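Hivudeck Hand-Teaching Kit for Soft Goods
Teach a two-finger gripper by hand guiding or by remote control
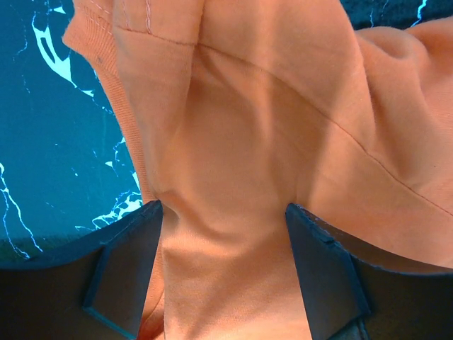

Wrist camera view: the two fingers hold a gathered strip of an orange cotton garment.

Hivudeck is a kit for showing a robot arm how to handle cloth. You do not write the movement as a program. You show it, either by moving the arm with your own hands or by driving it from the remote handle, and the kit records what you did together with the pictures from the wrist camera.

We made it for laundries, textile sorting rooms and laboratories where the goods are soft and never lie the same way twice. A box can be taught with a few fixed points. A T-shirt can not, and the operator must decide again each time where to take it.

Two ways of teaching

Hand guiding. Press the button on the wrist ring and the arm becomes light. Lead it to the cloth, close the fingers with the thumb wheel, and lift. This way is good for the first day, when the operator still learns how far the arm can reach. Please keep your free hand out of the camera's view during recording.

Remote control. The Nikska handle is connected by cable and stands on its own foot beside the screen. The arm follows your wrist, and the trigger sets the opening of the fingers. The operator works from the camera picture, so the recording contains the same view that the operator used for the decision. We recommend this way for all longer sessions.

You can change between the two ways inside one project. Each demonstration is marked with the way it was made, and they can be sorted later.

The wrist camera

The camera is fixed near the fingers and looks along them. Both finger tips stay in view at the lower part of the picture, and you can judge how much cloth is between them. Seams and hems are helpful marks for the operator, therefore we advise to use even light from above and to avoid a strong lamp from the side. The support surface should have another color than the goods.

What is in the case

Wrist camera with bracket and cable
Wrist ring with guiding button and thumb wheel
Nikska handle with foot
One pair of dark fingers with flat, angled inner faces
Recording unit with Jirkonus software installed
Printed manual in English

The robot arm and the gripper drive are not included. Please write to us with the model of your arm before you order, and we will tell you which bracket is needed.

Technical data

Recording unit storage: 500 demonstrations
Longest single demonstration: 300 seconds
Camera rate: 60 pictures per second
Cable length, handle to unit: 200 cm

Working with Jirkonus

Jirkonus shows each demonstration as a line of time with the finger opening drawn under the pictures. You can cut the beginning and the end, delete a bad trial, and write a short note. A trial where the cloth slips does not have to be deleted. Mark it as "slip" and it is stored in a separate folder. Export is possible to a USB disk or over the local network.

Ordering and service

The kit is built and repaired by Ingvarsson. Orders received now are sent in October. Spare fingers are sold in pairs only. For repair, please send the complete wrist ring and do not open it.

Page last changed: 26 September 2021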